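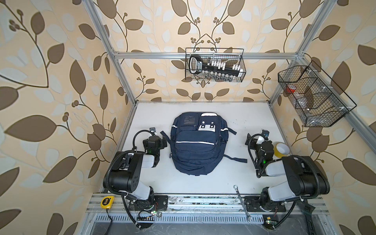 Can a small business rent one of these two-armed robot cells without hiring an engineer to run it?
Drarnis says that's the whole idea - you pay by the month, their people do the setup and the first round of teaching, and your own staff take it from there after a couple of days of training.

So that was my question going in, and the reason I drove out to the Drarnis open day on Monday, July 7, 2025 with a thermos and a notebook. I run the back end of a returns business (school gear mostly, bags and lunch boxes and pencil cases, with a mad rush every December when the uniform shops clear their shelves) and I've been hearing about rental cells for ages without ever standing in front of one.

Parking was a bit of a nightmare. They'd told us to use the lot behind the Lovell building, which was already full, so I ended up on the grass with everyone else. Sign-in was quick though, and the coffee was good!

Maeve Fitzgerald took our group through. She looks after customer trials and she's a fast talker, but she let people interrupt, which I did, a lot. The package they're pushing is called Zivum. You get the bench, the pair of arms, the wrist cameras and the software, and you're on a rolling contract. The price on the handout was $2,095 a month, with a minimum term of 17 weeks. Delivery is extra and so is anything past the standard grippers. I asked if the rate came down for a second unit and she said to talk to sales, so I'm guessing it does, a little.

The part I'd come for was the soft goods. Boxes and bottles are one thing, but a backpack flops all over the place, the straps go where they like, and half the job in my world is getting into the pockets to see what some kid left behind. They had a navy one with a proper long zipper and a book to go with it, so pretty much my Tuesday. I liked that they'd picked something awkward.

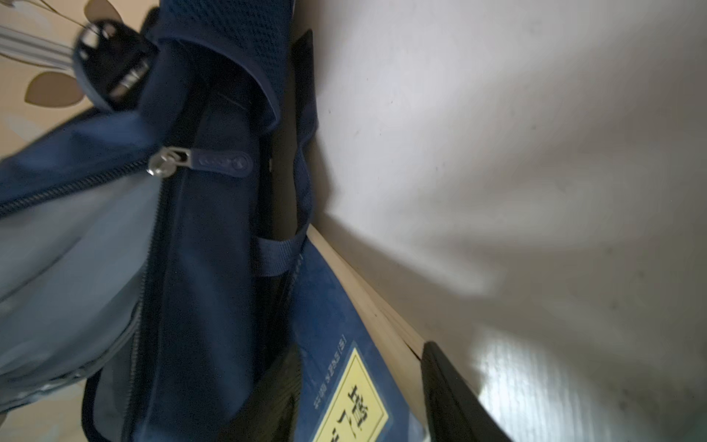

Backpack, book and gripper, from the wrist camera.

The wrist view was what sold me on the cameras, I have to say. You get right in beside the zipper pull, close enough to see the lettering on the tab is there, and the pale blue lining as well. My inspectors hold bags up under a lamp to get a look like that.

Aidan Costello, who does the teaching side, told us a new task takes them up to 70 demonstrations before they'll let a customer near it. Every new style of bag needs a check too, and some need a fresh round. That's a real cost for us. We see 130 different styles in a decent season, and plenty of those only turn up twice. He didn't dodge it, which I appreciated - he said we'd be better off starting with our four or five biggest sellers and leaving the oddballs to people.

Things I'd grumble about: the handout had no figures on speed at all, and when I asked I was told it depends on the task. Fair enough, but I can't build a budget on that. I'd also want to know who pays when a zipper gets wrecked. Maeve said there's a damage clause and she'd email it. And the colour of the demo bag bothers me a bit, because a fair share of our stock is black on black and I'd like to see how the cameras cope with it.

After lunch (sandwiches, egg or ham, get in early) there was a short talk on Moschos, their scheduling add-on. I drifted off through most of it. It's for sites with several cells and we're a long way from that.

I've put my name down for a trial day where you bring your own stock. I'm taking two black backpacks, a drawstring bag with a knot in it and the worst pencil case we own. Maeve has promised me a morning slot, and I'm parking at the front this time.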